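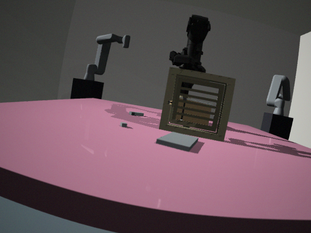

Notes for the teleop talk, 15/01/2021. Slot is short, don't read these out. Slow down!!

OPENING

Thank Heidrun for the invite. Say name, say Hedum, move on.

Ask for hands: who has moved a robot arm by grabbing it and pushing it around? Who has done it with a remote, a headset, a 3D mouse, a leader arm? Who has done it in a simulator only? Expect mostly the third. Fine, most of this is for them.

What the talk is about: getting good demonstrations out of people. Not the learning part. Oluf has the learning part after the break, send all questions on loss functions to him.

TWO WAYS TO SHOW A TASK

By hand first. Kinesthetic, say the word once and then say "by hand" from then on. You hold the arm, it goes slack, you walk it through the job. You feel the contact. You know when the block is jammed because your wrist knows.

Bad side: you're in the way. Your arms are in the camera view. Two arms at once is close to hopeless for one person, and tall people and short people give you different elbow poses. Bjartur and me on the same task, you could tell us apart from the joint plots without labels.

Remote: you're out of the picture, you can do two arms, you can sit down (don't laugh at this, a tired operator is a bad operator). Bad side, you lose touch. Everyone presses too hard or stops short. Depth is awful on a flat screen.

In sim you only get the second one. No slack arm to grab. So everything about remote control counts double, plus a few things that are just sim.

THE CAGE TASK

Why we picked it: a block inside a slatted cage is easy to say and annoying to do. You can see the block and you can't just come at it from wherever you like. Operator has to plan the approach before moving. That planning is what we want in the data.

Shadows. Spend a minute on this. The cage throws a long one across the tabletop and people USE it. Manee was our best operator by far and when I asked how she judged height she said she watches the shadow of the gripper come in to meet the gripper. We turned shadows off for one batch to save render time and her demos got worse than mine. Turned them back on teh same afternoon.

Shiny table, same kind of thing. Glints move when the view moves, helps a bit with tilt. Some people hate it. Leave it in.

Arms parked off to the sides: tell people which one is live. Say it out loud before every run. We had operators start a demo by wiggling the controller to find out which arm was theirs, and the wiggle ends up in the data, and then the policy wiggles. (Pause here, usually gets a laugh. If not, keep going.)

WHAT WENT WRONG

Total collected: 83 demos. 

First problem, clutching. Our remote has a clutch button, let go and the arm holds, move your hand back, press again. New people let go in the worst places. Half in through the opening, say. Arm stops, hand drifts, they press again and the whole thing jumps. Fix was dumb: ramp the motion back in after the press. Bjartur wrote it on the train. Should have been there from the start.

Second, pausing to think. Humans stop and look. A robot copying a human who stopped to look will stop, and it isn't looking at anything. We cut long pauses with a script, but careful, some pauses are real. Waiting for the block to settle is real. Cut those and the policy lets go too early. We ended up marking pauses by hand. Boring. Worth it.

Third, too clean. After a week everybody takes the same path. Nice smooth demos, and the policy has never seen a miss. So now each operator does 3 runs where they have to mess up on purpose and recover. Bump a slat, back off, come in again. Ugly ones. Those helped more than anything else we tried, I'd fight anyone on that.

Small blocks next to the cage, mention if time. They look like nothing. People knock them with the elbow of the arm because they're only watching the tip. Same thing happens on real tables. Tell operators to look at the elbow.

BY HAND AND REMOTE TOGETHER

What we do at Luluston now on the real setup: 2 passes. Rough pass by hand, just to find a path that the arm can physically do. Then the remote pass with the hand path as a ghost on screen. Operator follows or ignores it. Training time for a new person went way down, no I don't have a clean number, don't let them push me into one.

Ghost should be faint. Strong ghost and people trace it like a coloring book and you get the too clean problem again.

In sim we fake the first pass with a planner. Ok but the planner's idea of a nice path is not a person's. Goes too close to everything. Pad the obstacles.

TIPS SLIDE (read these, it's the one people take photos of)

Practice runs don't get saved. Tell people so, they relax.

Short sessions. Switch operators before they ask.

Let the operator bin their own demo right after. They know.

Reset button within reach of the hand that isn't driving.

Write down who drove. Always. We lost this for the first batch and I'm still mad.

Change one thing between batches, not four.

Move the start pose around a little each time. More than feels needed.

IF THEY ASK

"Why not just script it?" For one cage in one spot, sure, script it. Move the cage and you're writing it again.

"How does this carry over to the real arm?" Partly. Approach carries over, contact does not. Friction in our sim is a guess. Bent has the transfer results, he's in the room, point at him.

"What hardware?" The Zomow controller, two of them. Wired. Wireless lagged at the worst times.

"Can we have the data?" Aiming for June, after we fix the missing operator names. Ásgeirsdóttir set goes out with it if the license comes thru.

END

Show the messy recovery clip, the long one. Let it play all the way, don't talk over it. Then Oluf, and hand him the clicker, last time I walked off with it.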